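Comment prépare-t-on un robot avant de le laisser travailler ?

Un robot qui range des objets ne commence pas sa journée en rangeant des objets. Avant cela, il faut le régler, et ce réglage se fait souvent deux fois : une première fois dans un ordinateur, puis une seconde fois sur la vraie machine. Les images de cette page viennent de l'ordinateur. On appelle cela une simulation.

Garkar est un robot à deux bras, mis au point à l'atelier de Ploltumthorpe. Son travail consiste à saisir de petits objets posés sur un meuble et à les déplacer. C'est facile pour toi, mais pour lui, chaque geste doit être préparé.

Pourquoi une pièce en images de synthèse ?

Un vrai bras de robot est lourd. S'il cogne un mur, il peut abîmer le mur, et aussi ses propres moteurs. Dans la simulation, un choc ne casse rien. On efface, on corrige un nombre, on recommence. Pour un seul réglage, l'équipe de Ploltumthorpe peut lancer 200 essais dans la matinée.

La pièce simulée contient des murs, un sol, une fenêtre et quelques meubles. Le programme connaît la place de chaque chose. Il calcule aussi le poids des objets et la façon dont ils glissent ou tombent.

Première étape : vérifier les pinces

Au bout de chaque bras, il y a une pince. C'est la main du robot. On commence toujours par elle, car si la pince est mal réglée, tout le reste le sera aussi.

La personne qui règle le robot demande à la pince de s'ouvrir, puis de se fermer, 20 fois de suite. Elle regarde si les deux doigts bougent en même temps et s'ils s'arrêtent au bon endroit. Un doigt en retard pousse l'objet de côté au lieu de le serrer.

Il faut aussi noter la position « zéro ». C'est le point de départ à partir duquel le robot mesure tous ses mouvements, un peu comme le zéro au bout de ta règle. Sur cette vue, la pince est ouverte et ne tient rien. On distingue bien l'espace entre les deux doigts.
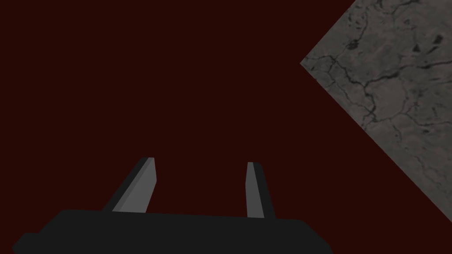 Deuxième étape : régler les bras

Un bras de robot est fait de plusieurs morceaux rigides, les segments, reliés par des articulations. Ton bras en a aussi : l'épaule, le coude, le poignet. Dans chaque articulation du robot se trouvent un moteur et un capteur. Le moteur fait tourner, le capteur mesure de combien cela a tourné.

On fait bouger les articulations une par une, lentement. Le capteur envoie un nombre et on le compare à celui qui était prévu. Si les deux ne sont pas égaux, on corrige. Cette opération s'appelle l'étalonnage.

Ensuite, on fixe des limites. On interdit par exemple au coude de se plier trop loin, pour que le bras ne vienne pas frapper le corps du robot. Avec deux bras, il faut une règle de plus -- ils ne doivent jamais se trouver au même endroit au même moment.

Troisième étape : s'approcher du meuble

Le robot s'entraîne maintenant devant une commode. Il ne saisit pas tout de suite. Il avance d'abord les pinces vers le dessus du meuble, et on vérifie la distance. Une pince trop basse toucherait le bois, une pince trop haute se fermerait au-dessus de l'objet.

Les objets sont choisis avec des formes différentes. Une boîte en forme de cube a des côtés plats, assez faciles à serrer. Un cylindre peut rouler s'il se couche. Un objet très fin demande de viser juste.

Dans l'image suivante, la pièce paraît toute penchée. Pour un programme, ce n'est pas gênant : il suffit qu'il sache de quel côté la vue est inclinée, et il en tient compte dans ses calculs.

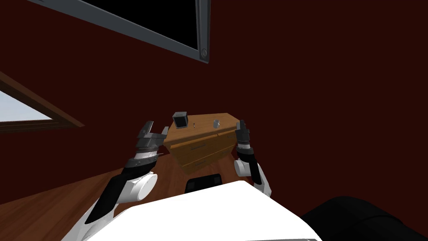
Les deux pinces de Garkar près de la commode, dans la pièce simulée.

Et quand quelque chose ne va pas ?

Le programme écrit tout ce qui se passe dans un journal. Le journal d'une seule séance peut compter 2 090 lignes. Quand un essai rate, on cherche la ligne où les nombres deviennent bizarres. Un jour, une pince s'arrêtait toujours avant d'atteindre l'objet. L'erreur se trouvait à la ligne 651 : la longueur d'un doigt était fausse. Il a fallu la corriger, puis refaire la première étape.

Sur la vraie machine, il y a d'autres travaux d'entretien. On resserre les vis, on examine les câbles, on nettoie le bout des doigts avec un chiffon. Avant de toucher au robot, on coupe toujours le courant. La simulation, elle, n'a pas de poussière, et c'est l'une des raisons pour lesquelles on refait les réglages une seconde fois.

Petit lexique

Articulation : endroit où deux segments du bras peuvent bouger l'un par rapport à l'autre.
Capteur : pièce qui mesure quelque chose, par exemple un angle.
Étalonnage : réglage qui consiste à comparer une mesure avec la bonne valeur, puis à corriger.
Simulation : imitation d'un lieu ou d'une machine, calculée par un ordinateur.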